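Hurndale Round Table by Gristmont: a lot of money for a white circle

Rating: 3 out of 5

I paid $533 for the Hurndale, shipping included, and I've had it for 7 months. It was sold to me as a table for "dining, working and everything between." For me everything between means laundry, because we don't have a laundry room and the bed is too low for my back. If you want a review from someone who hosts dinners, look elsewhere. Mine gets dinner maybe twice a week and clothes almost every day.

Assembly

The box came in December with one corner crushed. The table inside was fine. The instructions are a single sheet with drawings so small I ended up taking a picture with my phone and zooming in. It took me most of an evening. The page on the Gristmont site says you can do it alone in minutes, and maybe you can if you've built one before. I needed my neighbor Lovisa Söderlund to hold the top while I lined up the last bolts. She has the Gondal, the square one from the same line, and says hers went together the same way, so I don't think I was being especially clumsy.

The top

White. Very white. I was worried about that, and I was partly right. Coffee wipes off. Ballpoint doesn't, or not all the way, and there's a faint gray line near the edge where I signed something through one sheet of paper. The listing calls the finish "stain-proof," which is a word I'd take off the page if it were mine.

What I do like is that it's smooth. Knits don't catch on it. My old table had a rough seam down the middle that pulled threads out of two sweaters before I put a cloth over it for good. No pulls so far with this one.

Is round any good for folding?

This was my main doubt, and I still have it. A square table gives you a straight edge to line a hem up against. On a round one you're doing it by eye. T-shirts are easy, and kids' stuff is no trouble at all. Big things are where I start grumbling. A thick sweatshirt with the arms spread takes up more of the top than I'd like, and then there's nowhere for the finished pile except a chair. Sheets, forget it. I do those on the bed and complain.

The other thing is that a smooth top lets light fabric slide. I'll get one side straight, reach for the other, and the first side has moved. You learn to lean a forearm on it.

The color-blocked sweatshirt, the gray, yellow and blue one, is a fair test, being bulky and never wanting to lie flat. It's spread out on the round top in the second picture. 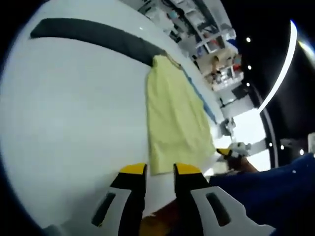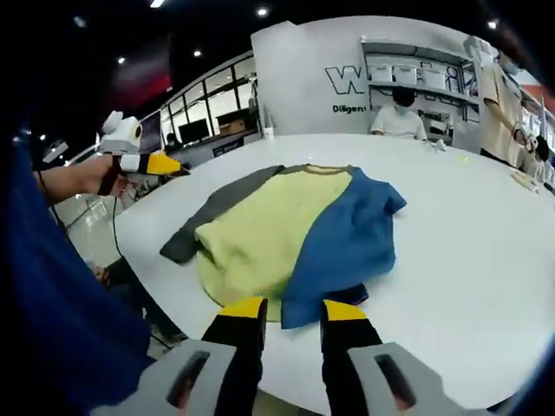
Wobble

There is some. I tightened everything after the first month and it got better, then it crept back. If you lean on one side with your full weight you'll feel it. For folding it doesn't matter much. For writing it bothers me. Gristmont's reply to my email was to check that my floor was level, and my floor is level.

Would I buy it again?

At the sale price, maybe. At $533 I'd look hard at the Udus first, which is cheaper and has a straight side you can push against a wall. I'm keeping the Hurndale. Sending it back would mean finding that box.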